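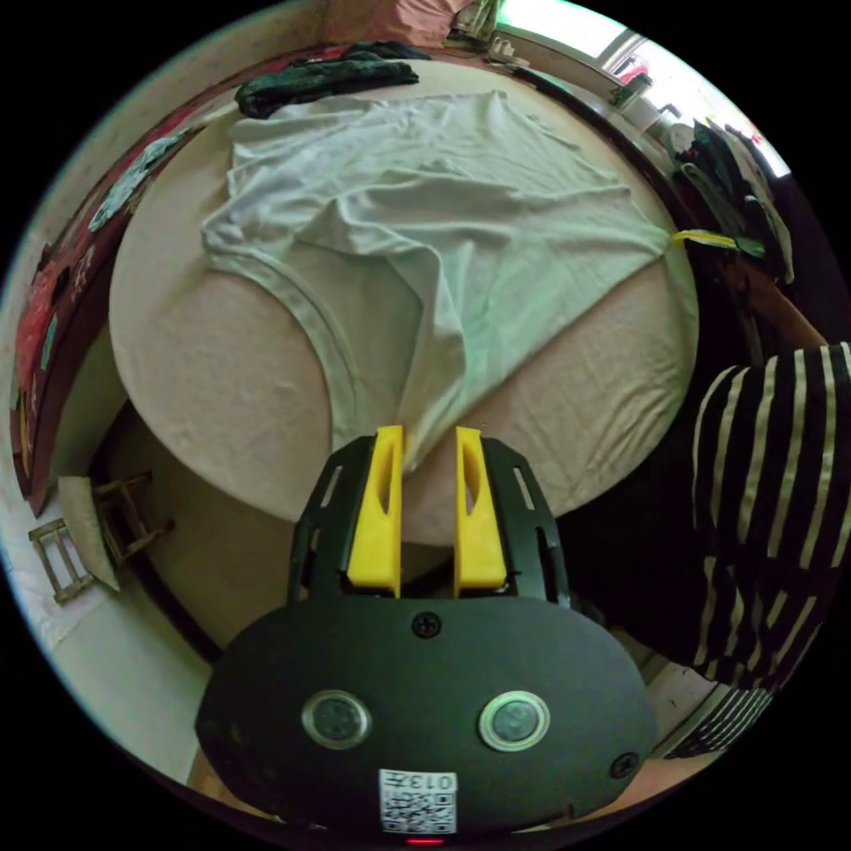
*Figure 4-1. Hand-held gripper at the bed station, fingers at the hem of a white T-shirt.*

## 4. Presenting the Garment Station to Visitors

This section applies to open-day sessions in which visitors watch an operator handle clothing with the Vunis hand-held gripper. It should be read together with Section 3 (Unpacking and Checks). Staff who have not completed Section 3 may assist at a session but may not lead one.

### 4.1 Before visitors arrive

1. Confirm that the session leader and the operator are both named on the visit sheet. One person may not fill both roles.
2. Inspect the yellow fingers for cracks or lint in the cutouts. Clean them with a dry cloth only.
3. Lay one light garment flat on the bed. Keep the remaining garments within reach of the operator.
4. Set the floor line for visitors at the foot of the room. Clear bags and coats from the walkway.
5. Check that the free storage on the recorder is at least 20 percent. If it is lower, transfer earlier sessions to the Sendano drive before continuing.
6. Enter the station code, 1607, on the visit sheet.

> **Note:** Pressed or starched garments are not suitable. Visitors should see the fabric bunch and fold as it does in an ordinary home.

### 4.2 Running the demonstration

1. The session leader welcomes the group and states how long the demonstration will last. The standard length is 10 minutes.
2. The operator holds the gripper over the bed and opens and closes the fingers twice without touching the fabric.
3. The operator approaches the garment from the hem. The fingers should close on a single edge. Closing on a thick fold can twist the fingers and is the most frequent cause of a dropped garment.
4. The operator lifts the edge slowly, carries it across, and lowers it before releasing.
5. The session leader invites questions while the operator resets the garment.

> **Caution:** Keep straps, cords, and loose sleeves away from the ribbed frame. If fabric enters the frame, stop, release the fingers, and remove it by hand. Do not pull the gripper free.

Visitors often ask to see a second garment moved. This is permitted if time allows. 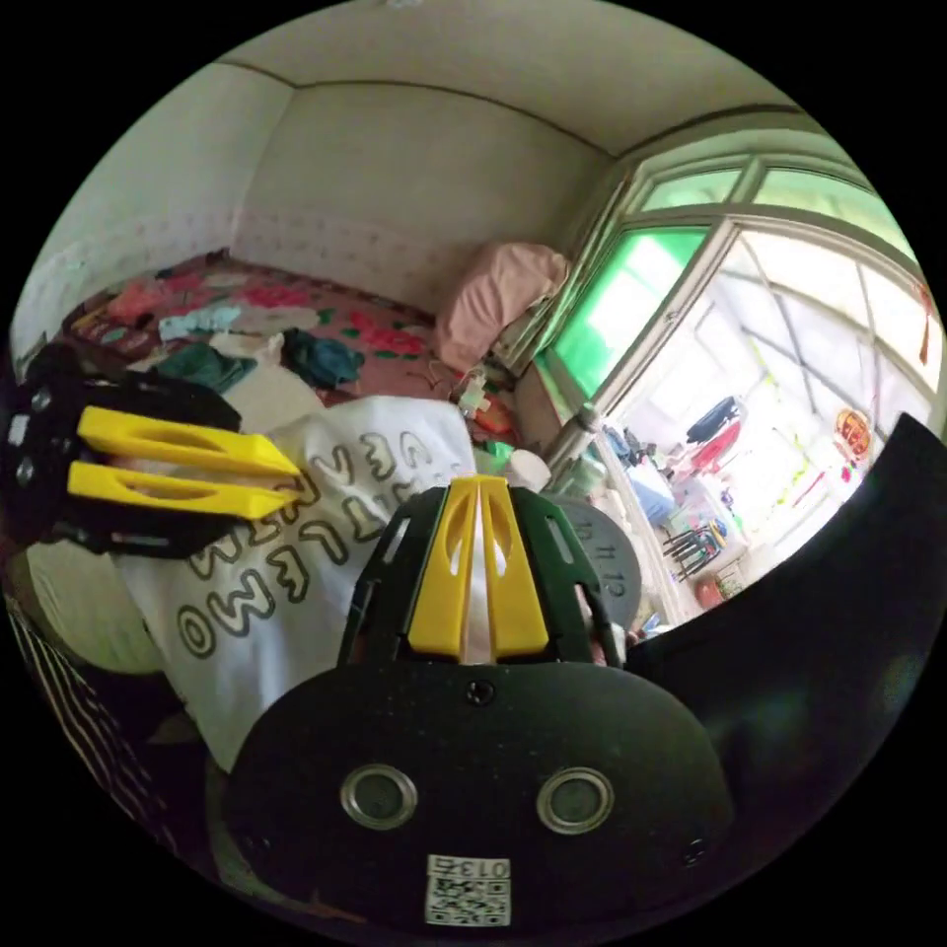
Choose a piece that contrasts with the bedding so that those standing at the back can follow the fold. Plain dark colors show well against a printed bedspread. Garments with large lettering are also useful, as the bending of the letters makes the movement of the cloth easier to follow from a distance.

In bright weather, the operator should stand so that the window light does not fall directly into the visitors' eyes. Curtains may be partly drawn, provided the bed remains evenly lit.

### 4.3 Visitor handling of the gripper

Visitors may hold the gripper only when the session leader has agreed to it in advance.

1. Seat the visitor or have the visitor stand squarely facing the bed.
2. Pass the gripper with the fingers pointing down and away from the face.
3. Remain within arm's reach until the gripper is returned.
4. Wipe the housing before the next visitor. Do not rub the QR label, which must remain readable.

> **Caution:** Children must be accompanied by an adult and may not hold the gripper unassisted.

### 4.4 Closing the session

1. Return all garments to the rack or basket from which they were taken.
2. Record the number of attempts, including dropped garments. Failed attempts are not to be deleted.
3. Have the visit sheet signed by the session leader and send it to Gladys Ayala at Prirkell.

Questions about the operator role are to be addressed to Chia-hao Au. Requests for additional open-day dates in October are handled by Nosipho Mabaso. Replacement fingers are ordered under Section 7.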